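Section 4. Packing and Labeling Your Kit Order

Read sections 1 to 3 first if this is your first run. If you did the June training skip to 4.2.

This part covers everything from stock on the table to sealed bag in the Lidbridge bin. Same for home kits and travel kits unless it says otherwise.

4.1 Before you start

You need:
Printed pick list (one per bag)
Roll of Flosside labels, the narrow ones
Label printer, charged
Bags
Pen that works
Tape

Log in to Buvevau on the packing tablet. Screen should say READY TO PACK. If it says HOLD, stop and message Mio Furukawa, don't try to clear it yourself.

Check the lot date on the pick list matches the tablet. Lists printed before 30th October use the old item codes and will not scan. Bin them and reprint.

Note: the tablet logs you out after 6 minutes. You don't lose the bag you're on, just log back in and press Resume.

4.2 Setting up the label printer

1. Battery in, lid closed. Click means closed.
2. Hold the power button until the light is solid green. Flashing green = still pairing, wait.
3. On the tablet: Settings, Devices, Find Printer. Pick the one with your table name.
4. Load the roll, shiny side up. Feed about a finger's length through.
5. Print a test label. Should read Kamata Kits and the table name, nothing else.
6. Test label blank? Roll is upside down. Flip it, try again.

CAUTION: do not pull labels backwards out of the slot. It strips the roller. Cut the roll behind the printer and feed the rest out the front.

If two printers show the same table name, turn one off. Rename the other under Settings, Devices, Edit. Then turn the first back on.

4.3 Picking

1. Scan the barcode at the top of the pick list. Tablet beeps once.
2. Work down the list in order. Scan item, put item in bag, next.
3. Two beeps = wrong item. Put it back, check the line again.
4. Item missing from stock: press Short, type how many, carry on. Do not swap in something similar.
5. When the last line goes gray, press Done. Weight screen opens.

Boxes and flat packs go in first, down at the bottom. Bottles after, upright, caps checked. Soft stuff last to fill the gaps.

Keep the bag at the near edge of the table so you're not lifting things over the pile. One hand on the rim, other hand packs. Push flat things down firmly before you add anything on top, otherwise the bag bulges and won't pass the bin gauge.
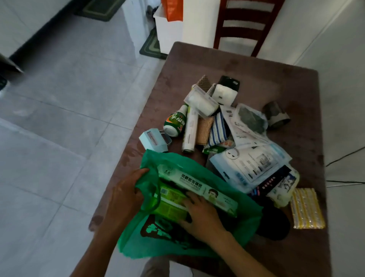
4.4 Bags, boxes and imported stock

Any shopping bag with two sound handles is fine for home kits. Travel kits use the zip pouch only.

Some stock comes with packaging that isn't in English. Cotton balls, for one. The pick list has the English name next to the code so go by the code. If there's no barcode, or the barcode won't read:

1. Press Manual.
2. Type the item code from the shelf tag. Not the number on the box.
3. Check the picture on the tablet against the item.
4. Press Accept.

Print an English label for every imported item and stick it where it doesn't cover the expiry date. Back or side. Never over the date, never over the seal. Minoru Ueda has the translation sheet for anything the tablet doesn't know yet. Ask him for a copy, don't guess from the picture on the pack.

CAUTION: liquids over the travel limit go in home kits only. Tablet warns you once, then lets you through. Read the warning.

4.5 Weighing and sealing

1. Scale on, empty, reads zero. If not press Tare.
2. Bag on the scale, handles folded in so they don't touch the table.
3. Wait for the number to stop moving.
4. Compare with the target on the tablet. Example, standard home kit target is 1,794 g.
5. Difference of up to 119 g either way is OK. Press Accept.
6. Outside that, tablet shows RECHECK. Take everything out, rescan from line one.
7. Seal. One strip of tape across the top, handles left free.
8. Label goes on the tape, so it tears if somebody opens the bag.

Note: scale max is 3,000 g. Anything heavier gets split in two bags, press Split BEFORE you weigh. If you press it after you have to start the whole bag again, sorry, known problem. Daichi Shibata is working on it with the Buvevau people.

Don't lean on the table while weighing. It shows.

4.6 Finishing the bag

1. Sign the pick list bottom right. Initials OK.
2. Fold it once and put it in the side pocket of the bin, not in the bag.
3. Bag in the bin, label facing out.
4. Press Next Bag on the tablet.

Bin full: close the lid, press Bin Out, start a fresh one. Don't stack bags on top of the lid.

4.7 Problems

Tablet frozen. Hold power and volume down together till it restarts. Your last scan may be gone, check the list before you carry on.

Labels print faint. Battery low. Charge it or swap it, spares are in the drawer under the Kamata shelf.

Labels print crooked. Roll guides are loose. Slide them in until they just touch the paper.

Scanner beeps but nothing shows. You're on the wrong screen. Back arrow, then Pick.

Same item scans as two diffrent things. Old barcode under a new sticker. Peel the sticker, send the item to Yoshinori Hayashi with a note.

RECHECK keeps coming up and the list is right. Weigh a bag you know is good. If that fails too the scale needs calibrating, see section 7.

Anything leaking. Bag it on its own, mark it DAMAGED, press Short for that line. Wipe down the scale plate before teh next bag.

4.8 End of shift

1. Finish the bag you're on or press Park.
2. Loose items back on the correct shelf.
3. Printer off, on charge.
4. Log out. Really log out, don't just close the cover.
5. Unused labels back in the tin, they curl if left out.

Parked bags have to be finished by the next shift. Leave the pick list taped to the front. Questions on parked bags go to Mohcine Abdelaziz.

Next: Section 5, Bin Collection and Returns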